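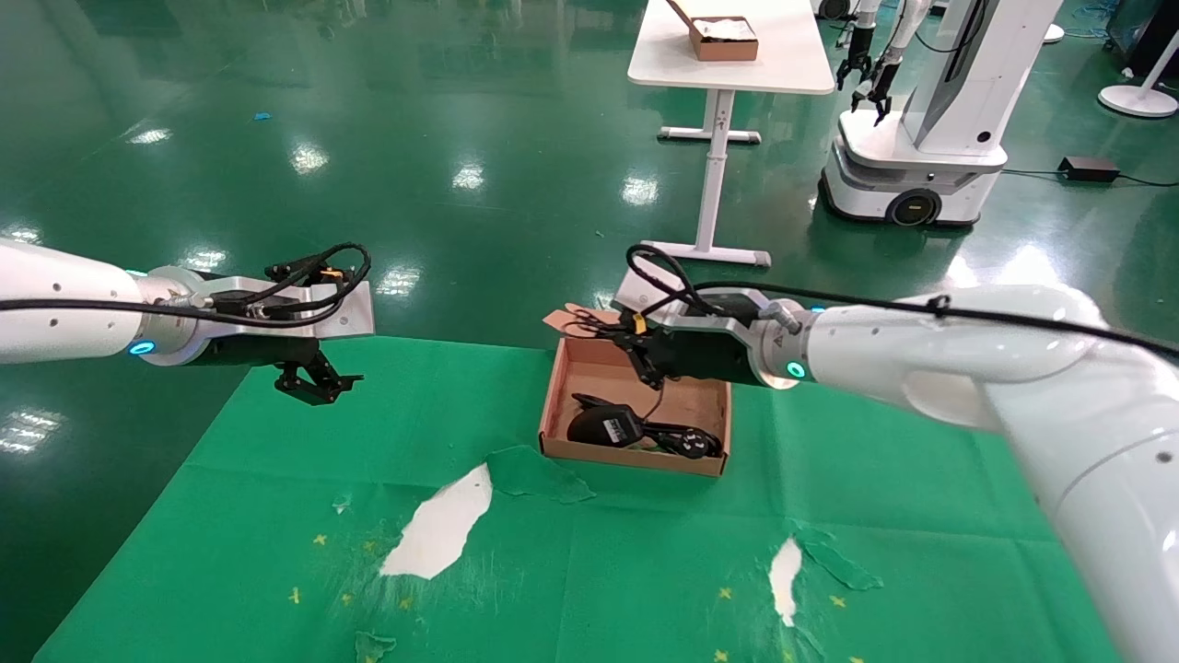

# 第九章 谁在替观众鼓掌：选秀节目的现场与转播

在前面几章里，我们花了不少工夫谈电视剧和晚会，有些同学大概早就等得不耐烦了，心里想着：什么时候才讲选秀呢？好，这一章就讲选秀。请大家先把手边的茶续上，因为我打算从一件很小的事情说起。

那是一个星期一的晚上，《Wosska之声》在小城Urkville录制半决赛。演播厅有600个座位，坐得满满当当，选手Nermina Tomić唱完最后一句，音乐停了，台下却安静了好一会儿，然后掌声才慢慢地、一片一片地响起来。当时坐在导播间里的是Valentin Pruvost，他后来在访谈里回忆说：“我的手已经放在切换键上了，可我舍不得切。那几秒钟的安静，比什么都好听。”

可是，等节目播出的时候，电视机前的观众并没有听到这段安静。歌声刚落，掌声就起来了，镜头随即转向一位擦眼泪的女士，再转向评委席。当晚在现场的人回家一看，都觉得有点陌生，好像自己去的是另外一场演出（我有一位学生恰好在场，她为这件事写了整整14页的课程论文，写得很动情，也很有见地，我至今还留着）。

这段掌声是从哪里来的呢？按照节目组的工作记录，它录于开场之前。暖场主持人请全场观众练习鼓掌，先是礼貌的，再是热烈的，最后是站起来的那一种，录音师把它们分别存好，留待后期使用。这种做法在综艺制作里相当常见，业内人士说起来也很坦然，就像厨师说起提前熬好的高汤一样。

读到这里，你也许会有些生气，觉得受了骗。我年轻的时候也是这样想的，还为此和一位做制片的老朋友争论过一个晚上，争到最后两个人都饿了，只好下楼去吃面。他当时反问我：要是电视里真的安静那么久，家里的观众会不会以为信号断了，顺手就换了台？我答不上来。说实话，今天我也未必答得圆满，所以才想把这个问题郑重地交给各位。

## 本章要讨论的内容

我们将从三个方向去接近这个问题。第一节谈现场：观众怎样入场，怎样就座，暖场主持人又怎样在开录之前把一屋子陌生人变成“一群观众”。第二节谈剪辑，我们会细读Sasis制作公司公开的一份剪辑日志，里面记录了一集节目中的296处反应镜头，并逐一注明它们的拍摄时间。请耐心一点读，表格虽然枯燥，读进去以后却很有意思。第三节谈家里的观众，主要介绍Babić提出的“借来的情绪”这一概念，以及后来的研究者对它的批评和补充。

学习这一章，不需要你会看乐谱，也不需要你喜欢选秀节目。不喜欢的同学往往看得更仔细呢！不过，如果你家里有长辈爱看，不妨陪他们看上一集，留心他们在什么地方笑，在什么地方放下筷子，把这些随手记在本子上，第三节的讨论课会用到。

## 关键词

现场观众　反应镜头　暖场　罐头掌声　借来的情绪

## 课前准备

任选一集选秀或歌唱类节目，挑出其中一首歌，完整地看两遍。第一遍照常看；第二遍请关掉声音，只看观众席的镜头，写下你觉得和前后画面接不上的地方，比如灯光的颜色变了，或者同一位观众忽然换了座位。笔记不必工整，带到课堂上来就好。

## 第一节　入场之前

录制当天下午，演播厅门外通常已经排起了队。票是免费的，队伍却排得很有讲究，因为先到的人不一定坐在前面。工作人员会沿着队伍走一遍，看看大家的衣着和神情，再把不同颜色的贴纸发到各人手里。拿到哪一种颜色，就从哪一扇门进去，而多数人要等到坐下以后，才会明白贴纸的意思。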